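Quick answers, mostly copied from emails I keep getting. Shout if yours isn't covered. – Veronika Eberhard, Lukdale bead and button swap

## Sorting boxes: the usual questions

**Which box do I need?**

Small clear plastic one with a lid. Six compartments is plenty for a first go. People turn up with huge ones and spend the evening worrying about filling them. Don't.

**Can I bring my own?**

Yes please. Any make. Name on the bottom, not the lid, lids get swapped. If you haven't got one, we have spares at £2 each, cash in the tin.

**Do I bring it full or empty?**

Empty. Completely. Last January we had someone's fishing hooks in with the shell buttons and it took ages to get them out. Tip it over a sheet of white paper at home, give it a tap, check the corners.

**Why the white paper on the tables?**

You can see what you've dropped. Clear beads vanish on carpet, and so do the tiny black ones. Paper goes on a board, box goes on the paper, everything stays over the paper. To clear up, fold the sheet into a gutter and pour.
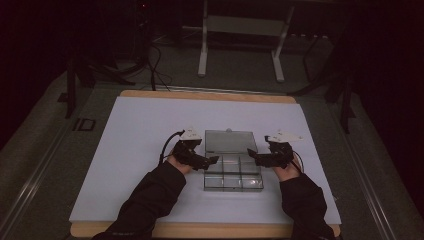 *Box open on its paper, lid folded back, six spaces to fill.*

**Which way round should the box go?**

Lid away from you, compartments nearest. Then you're not reaching over the lid all night. Left handed, right handed, same thing. Open it flat before you start, a half-open lid drops on your fingers and then it's beads everywhere.

**How do I split things up?**

Up to you. By colour looks nice. By size is more useful. I do buttons by number of holes, 2 in the back row and 4 in the front, with shanks wherever there's room. Don't mix glass and metal if you can help it, the glass gets scratched.

**The dividers on mine don't come out. Is it broken?**

No, lots of them are fixed. The Kaken ones we sell as spares are fixed too. If you want ones that move, ask at Gruber on the high street, they order them in. Takes a while.

**Small beads creep under the lid when I carry it. Help?**

Cut a bit of thin craft foam to the size of the lid and lay it inside before you shut it. Check the latch has clicked. Elastic band round the lot. Carry it flat, and please not loose in a rucksack!

**My lid has gone cloudy**

Warm water, drop of washing up liquid, soft cloth. No scourers, no nail varnish remover, I have ruined two that way. Dry it with the lid open overnight, any damp and the metal findings go rusty.

**Latch has snapped, do I bin it?**

Keep it for home, band round it. Not for swap night though.

**Do I label the compartments?**

Underneath if you must, so the label isn't in the way when you're looking through the lid. Masking tape peels off cleanly, parcel tape dosen't.

**What about the Plurnura stacking sets?**

Fine, bring one layer. Not the whole tower, there isn't the table space.

**How many places are there?**

19 seats. Email first, I go by order of reply. If you can't come after all tell me, there is usually a waiting list.

**Can children come?**

Over eights, sat with an adult. Nothing in mouths.

**Where do leftovers go?**

Into the mixed jar by the door. Help yourself from it on the way out, handful each, bring a bag becuase we never have any.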